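Planning the Equipment Budget: A Conversation with Amnuay Luangrath

The Skemstead laboratory began buying its own robot arms after several years of sharing a single unit with the Naltden site. Amnuay Luangrath, who manages equipment planning for both locations, spoke with us in November while next year's requests were being prepared.

Luangrath said the arms themselves take up less of his time than might be expected. "The arms are one line on the request. The discussion is always over what goes with them," he said. Under the current plan each two-arm station carries an allowance of $3,000 for grippers, fingertips and cabling, and a further $2,000 for spare parts held on site. The second figure was added after a failed wrist connector stopped work at Naltden while a replacement was on order.

Two suppliers were considered for the service contract. Visser offered a lower annual fee, while Dadex agreed to keep replacement fingertips in stock and to ship them in lots of 100. The laboratory chose Dadex. "We had kept records of what wore out," Luangrath said. "Fingertips were at the top of the list, and the contract should follow the list."

He was equally direct on the subject of furniture. The laboratory uses ordinary tables with a mat on top, and he has declined requests for custom benches. Objects for handling tasks are paid for from a small monthly fund that station leads may spend without prior approval.

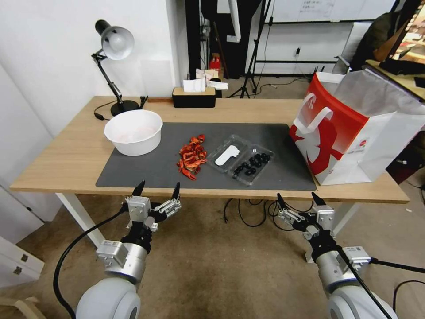
A two-arm station at Skemstead, with a bowl, dried red chili peppers and a divided clear container set out on the mat.

"Dried food is inexpensive and it breaks, so it has to be replaced often," Luangrath said of the fund. "I would not want a station lead to fill out a purchase form for peppers."

Cable management remains an open item. Luangrath has asked for floor channels at both sites, but the request was deferred in the last cycle - a decision he intends to raise again. He has also proposed that new stations be ordered in pairs, so that parts can be exchanged between them during repairs.

The combined request for Skemstead and Naltden will include 2 new stations. Luangrath expects questions on the spare parts allowance and has attached the repair records from both sites.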